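Tasell Concrete Floor Paint, Dove Grey
Water-based, low sheen, for garages, sheds and workrooms
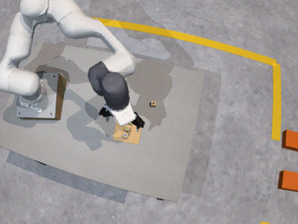
We've stocked floor paints from four or five makers over the years and this is the one we keep going back to for our own floors. It goes on like a good thick emulsion, it doesn't stink the house out, and the colour is lovely – a soft, slightly warm grey that makes a dim garage feel twice as cheerful without showing every crumb of dried mud.

Dove Grey is the most popular of the Tasell shades by a long way. If you'd like something darker, Slate comes in the same tins and behaves in just the same way. There's also a brick red, which looks wonderful in an old outhouse or a porch.

What it's for
Bare or previously painted concrete, cement screed, quarry tiles that have lost their shine, and brick steps under cover. It copes well with foot traffic, bikes, wheelbarrows and the usual dragging about of benches. You can park a car on it too, but please put the Zulton primer down first and give the whole lot a full 10 days before you drive in. Warm tyres are hard on any paint, and that extra wait makes a huge difference.

It isn't meant for outdoor patios or anything that sits in standing water. For those, have a look at Urio Masonry Coat, which we're nearly as fond of.

Getting the floor ready
Sweep, then vacuum, then vacuum again! Dust is what ruins most floors. Oil spots need a proper scrub with degreaser and plenty of clean water, and then the floor has to dry right through. If you're not sure about damp, tape a square of clear plastic to the concrete overnight and look for droplets underneath in the morning. Very smooth, power-floated concrete wants a light going-over with coarse sandpaper so the paint has something to grip.

New concrete should be left until it has fully cured. Fill cracks beforehand with any cement-based filler; the Rulidetti one in the small tub is a treat to use and sands back beautifully.

Putting it on
Stir well, right down to the bottom of the tin. Cut in the edges with a brush and then use a medium-pile roller on a pole, working back towards the door (yes, we have painted ourselves into the corner, and it was a long evening). Thin the first coat with a splash of water on bare concrete. Two coats is plenty for most floors, though very thirsty ones will take a third.

Leave it overnight between coats. It prefers a mild, airy day, so August is perfect and a frosty week is not. If the garage is unheated, wait for spring or warm the room for a day before you start and keep it warm afterwards.

Brushes and rollers wash out in soapy water.

Looking after it
A soft broom and a mop with a little washing-up liquid. Keep some paint back in a jam jar with a tight lid for touching up, as small patches blend in very nicely.

Details
Finish: low sheen
Colour: Dove Grey
Product code: 933
Also in: Slate, Brick Red
Anti-slip grit: sold separately, 400 g bag, stir into the final coat
Storage: keep from frost, lid firmly on
Orders placed before 11 in the morning go out the same working day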